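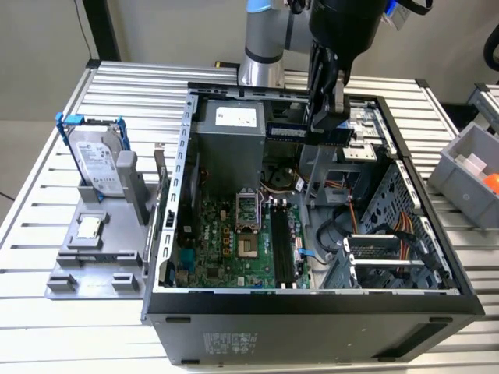

Memory is the part everyone forgets they can pull out with two fingers, according to Remzi Yüksel, and it is also the part everyone puts back the wrong way round. He has said this at every teardown evening in Trudgate so far and sees no reason to stop, given the evidence.

The evenings began in September, when the town found itself with 32 retired office desktops and a storage bill. Trudgate could have paid to have the lot hauled away. It chose to take them apart locally, salvage what was worth salvaging and put a handful of working machines back together for the Rurnero Street library, whose present computers are spoken of with the kind of respect usually reserved for elderly horses.

Black Dell towers make up a good share of the pile. Laid on its side with the panel off, one of these gives up its secrets fairly quickly: green motherboard, gray power supply, a perforated drive cage, and enough orange and yellow cable to trim a small parade float. The processor socket has a little metal lever and a field of gold contacts that must not be touched, a rule announced at the start of each session and again shortly afterward, in a louder voice.

Memory modules go in one tray and hard drives in another. The drives get the most attention, and most of the arguments. Every one is to be wiped before it goes anywhere, and until that is done it stays in the building, under a sign-out sheet that has so far been signed by the same two people and a child.

The budget for the whole business is $3461, of which $2000 went to the Dursun Hall rental before anyone had bought a screwdriver. The rest covers antistatic mats, wipes, labels and a set of screw organizers that were meant to end the problem of loose screws. The hall floor is swept at nine and the sweepings are then sorted.

So far 17 towers have been stripped. The library has been promised its first rebuilt machines before the holidays, with the proviso that they will be good for email, homework and the county tax forms, and that anyone hoping to play games on them should lower their expectations and then check the floor underneath.

Vindeck Recycling is taking the bare cases and whatever boards can't be saved. The company asked for the metal to be kept apart from the plastic, a request that has added an hour to each session and a fresh subject of conversation to the coffee break.

Sessions run from 6:30 p.m. until the hall wants its tables back. Long sleeves should be rolled up, and drinks stay by the door.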